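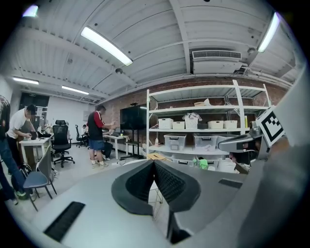
White-painted corrugated ceiling with white beams.

Workshops > Fixing Up > Ceilings FAQ

Painting a Workshop Ceiling: Your Questions

Is it worth the trouble?
Yes! I painted mine in February and I still walk in and grin. White paint bounces light into every corner, and even my old lamps feel like new ones.

Do I have to paint the beams too?
You can leave them dark, and some people love the stripes. I did mine white and the whole room felt taller — do them first, while your arms are fresh.

Brush, roller or sprayer?
A sprayer is wonderful on corrugated metal (all those grooves!), but you'll spend a day hanging plastic. With a roller, pick a thick, fluffy cover and go along the grooves. Keep a brush handy for screw heads.

Will the paint stick?
Clean metal takes paint beautifully. Wash off the grease, let it dry, sand any rust and use a metal primer. Shiny new sheets need a primer made for galvanized steel.

How long did yours take?
Six evenings, and three of those were cleaning. My shop in Tilden had years of sawdust up there.

Flat or glossy?
Flat hides dents. I like satin, though, and it wipes down so easily.

Comments (3)

Menaka Ekanayake
Did the beams first like you said. So much easier on the neck!

Ruairi Pollock
Any trick for drips off the low edge of the grooves?

Sajib Gunawardena
Ruairi — less paint on the roller, and go back over it after a few minutes.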